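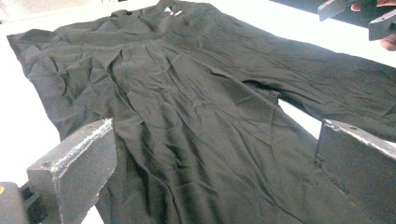

Page last changed: 11/10/19

Getting creases out of a thin gathered top

A thin top with long sleeves and a gathered seam across the chest will crease all over if it sits in a heap after the wash. Dark gray and black ones show it most.

Start by spreading the whole thing on a table, front side up. A white or pale table helps with dark clothes – you can see the edges and find a sleeve that has doubled back on itself. Pull each sleeve out straight from the shoulder and open the collar.

Look at the label in the neckline before you heat the iron. Thin cotton and polyester can feel much the same in the hand, and they don't take the same heat. If the label has been washed blank, stay at 120 degrees or under and try a spot inside the hem first.

Turn the top inside out for ironing. Dark cloth goes shiny when it is pressed on the right side. Mist it with plain water, roll it up and leave it for 6 minutes.

Order of work:
Collar
Sleeves, shoulder to cuff
Back
Front, below the gathers

Don't press the gathers flat. Push the tip of the iron up into the folds from below and stop at the seam.

Hang it up right away and leave up to two inches between hangers. The Ravn hangers from the hardware store in Pultness are wide enough at the shoulder. The thin wire kind leaves bumps.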